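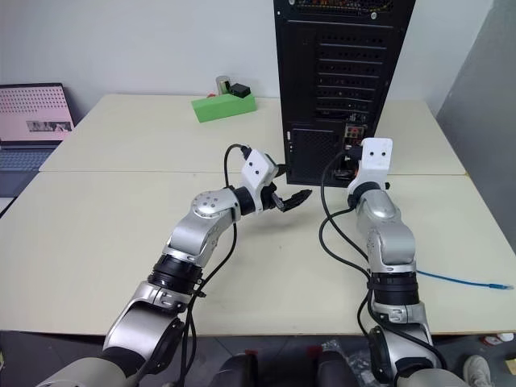 Planning a Two-Arm Bench: What to Buy First and What Can Wait

Most small workshops that ask us for help with a two-arm setup have already picked the arms. That's the easy part to shop for and the part that eats the budget. The tips on this page cover the rest of the list, in the order we'd spend the money.

1. Measure the job before you measure the arm

Write down the biggest thing the arms will work around and the smallest thing they will hold. For plugging network cables into a desktop computer, the tower sets the reach and the plug sets the gripper. Reach figures in a catalog are taken with the arm stretched out, and a stretched arm has little left for pushing a plug home. Plan on using the middle of the range.

Check the height as well. A standing tower has ports near the table and slots much higher up. If you only need the ports, a shorter arm may do.

2. Buy table, then more table

Two plain tables pushed together cost less than one deep bench and can be split up later. Get them from the same line so the tops match in height. Put the workpiece wholly on one table or the other. Light, dull tops are easier on cameras than glossy ones.

Leave room for the laptop. People forget it in the drawing and then balance it on a stool.

3. Price the grippers separately

Ask every seller whether fingers are included. Drirnari quoted us an arm with none, and a two-finger gripper with its bracket added 2380 to the order for the pair. Slim fingers suit plugs and small parts. Wide pads suit boxes. If the budget covers only one kind, buy for the job you wrote down in tip 1 and put the other on next year's list. 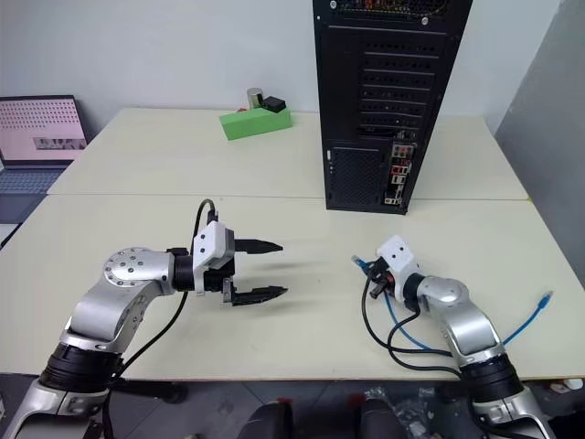 4. Allow for cable slack

An outside cable has to follow the wrist through every turn, so it needs a loop, and the loop needs space. Povilas Lill, who does our wiring, moves each joint to its limits by hand with the power off before he fastens anything. Order hook-and-loop straps in a pack of 20. Zip ties are cheaper, but you will be cutting them off by Sunday.

Keep spare power and signal cables on the shelf – one of each per arm. Skidura took 18 days to send us a replacement.

5. Use practice parts you can afford to wreck

Buy a retired office computer for plugging practice. Ports wear, and clips on network plugs break. Pick up a bag of short patch cables in a color that shows up against your tabletop.

6. Put training time in the budget

Decha Pongsiri keeps a line in his plan for operator hours, and it's the line that managers try to cut in August. Keep it. Two people who can both run the bench are worth more than a faster controller.

7. What can wait

- A second gripper style
- A matching cabinet for the controller
- The extended service plan, if the first year is covered anyway
- Wall-mounted screens

Get the stop button, the table clamps and the spare cables on the first order – they are small items and tend to get dropped when the total is too high.

Related tips
Mancuso bench clamps: which size fits which table
How to label network cables so the labels stay on
Drurnent shelving for small shops
Setting up a parts drawer

Contact us | Copyright Workshop Tips Pages | Back to top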